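Nongate Workshop Help
Robots and automation > Setup and upkeep

Hand-held gripper pair: jaws don't close on the same line, and the cable keeps dropping out

Posted by skorkberg_bench

I look after one teaching cell. It has two hand-held grippers on cables, used over a white board on a table, with a metal frame around the work area. The operator holds one gripper in each hand and sorts small parts with them. I took over the cell in February and there was no paperwork with it.

Two problems. First, the opening reading on the left gripper drifts. It reads zero with the jaws closed at the start of a session, and by the end it reads a bit open even when the pads are touching. The right one doesn't do this. Second, the right gripper loses its connection a few times a day, usually when the operator reaches across to the far side of the board.

I've swapped the two cables and the dropout stayed on the right. I've also restarted the logging PC more times than I can remember. What should I check next, and in what order?

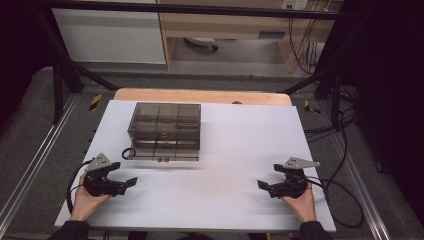

2 replies, oldest first

Posted by Fagundes

If the dropout stayed on the right after you swapped cables, the cable isn't the problem. Look at the route and the port.

Start with the route. Have someone hold the right gripper at the farthest point they ever reach and look at how much slack is left. If the cable goes tight before the arm does, the plug is taking the pull. Loose cable on the floor also gets stepped on and caught under chair wheels. What worked for me:

Clamp the cable to the table edge, leaving enough free length past the clamp for the full reach plus a hand's width.

Run the rest along the frame with hook-and-loop straps. Don't use zip ties, you will be moving it again.

Put a second strap close to the PC so nothing hangs off the socket.

Then try the other port. On our cell both grippers were on one unpowered hub and the second one always lost out. A powered hub fixed it and we logged more than 2000 sessions after that with no dropouts I know of.

For the drift, clean the jaws before you touch any settings. Dust builds up where the fingers slide, and then closed isn't quite closed. Dry brush first, then a lint-free cloth with a little alcohol on the pads. Let it dry. After that, check the finger screws. Ours had worked loose on one side only, and the finger could rock enough to see if you pushed the tip sideways.

Do the zero last. Close the jaws on nothing, hold for a count of 12, save, open all the way, close again and compare. If the two closed readings don't match you still have something loose.

One more check, for alignment. Point the gripper at a blank part of the board with the jaws open and look at the view from its own camera, if yours has one.

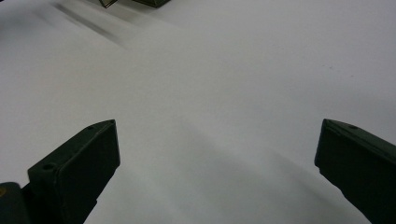 You want the two tips at about the same height, with clear board between them. If one tip sits higher than the other, loosen that finger, square it up against something flat and tighten again a little at a time. Save a still when it's right and keep it with the cell notes, so the next person has something to compare with. And wipe the board while you're at it. A speck on the board and a speck on the lens are easy to mix up. Move the gripper a little: if the speck stays put in the view, it's on the lens.

Posted by wullby39

Agree with most of that. I would do the zero at the start of every session though, cleaning or no cleaning. It takes less than a minute. Our readings moved with temperature and the room was cold until mid-morning.

Also check the bracket on top of each gripper. If it shifts, the position tracking goes off and it looks like a jaw fault. I spent a whole afternoon on that. Put a paint mark across the bracket and the body and you can tell at a glance if it has moved.

No idea about the hub, ours go straight into the PC.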